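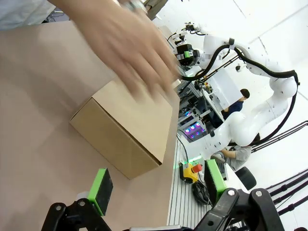

Robots at the Packing Tables

When you order something and it comes to your door in a cardboard box, that box has been handled many times. It was folded, filled, closed, moved, stacked and loaded. For a long time people did every one of those jobs by hand. At many workplaces, robot arms now do part of the work.

This page explains how that works at Sernotell, a company that packs spare parts for kitchen machines. Its packing hall is in Zoltonstead. On a busy day, 2,495 boxes leave the hall.

What is automation?

Automation means letting a machine do a task that a person used to do, or that a person would have to do over and over. A dishwasher is automation. So is a traffic light. A robot arm is a kind of automation that can be given a new task by changing its program.

The parts of a robot arm

A robot arm has stiff parts called links. The places where the links meet are called joints. Each joint has a motor inside it, and the motor turns the joint by an exact amount. Your own arm has a shoulder, an elbow and a wrist, and a robot arm has joints that do similar jobs.

At the end of the arm is a tool. If the tool is made for holding things, it is called a gripper. Many grippers have two fingers that close toward each other. The tips are often covered with soft pads, so that the gripper can hold a box firmly without crushing the cardboard.

How does it know where the box is?

A robot arm does not see the way you do. A camera takes a picture, and a computer looks in that picture for the edges and corners of the box. From those it works out where the box is and which way it is turned. Then it plans a path for the arm.

This is harder than it sounds. A plain brown box on a pale table is fairly easy to find. A shiny box is harder, and so is a box with a hand on top of it, as some of the edges are covered. If the computer is not sure, the program at Sernotell tells the arm to wait.

What the people do now

Before the arms came, a packer at Sernotell lifted closed boxes from a table to a cart for most of a shift. One packer could move 900 boxes in a day. The boxes were not very heavy, but lifting the same thing again and again can hurt a person's back and shoulders.

The lifting is now done by arms. The packers still choose the parts, check them, and put them in the boxes, because the parts come in many shapes and some of them bend or tangle. A person can pick a rubber ring out of a bin of rubber rings without thinking about it. For a robot this is still a difficult task.

There are also new jobs. Davina Baxter worked as a packer for years and is now a cell operator. A cell is the area that holds an arm and its equipment. She starts the cell in the morning, checks the gripper pads for wear, and puts boxes in different positions to test whether the arm can find them. She had 4 weeks of training in July before she ran a cell alone.

"I used to go home with sore arms," she says. "Now I go home with a tired head. The first month I missed talking to the person across the table."

Not everyone changed jobs in the same way. Lachlan Paterson did not want to work with the arms and moved to the loading dock, where trucks are still filled by hand. Two packing jobs were not filled again when the people in them retired. When a workplace brings in machines, the number of jobs can change as well as the kind of jobs, and workers often want to know about this before it happens.

Staying safe

A robot arm can be strong and fast, and it does not know what a person is. Safety has to be built in. These are the rules in the Zoltonstead hall:

Everyone who works near an arm must know where the emergency stop is. An emergency stop is a large button, usually red. Pushing it makes the machine stop.

Arms run slowly when people are working close to them.

Long hair is tied back.

Only trained operators may start an arm again after a stop.

Words to know

Cell: the area that holds a robot arm and the equipment it needs.
Gripper: a tool that holds things.
Joint: a place where two links meet and the arm can turn.
Link: a stiff part of a robot arm.
Operator: a person who runs a machine.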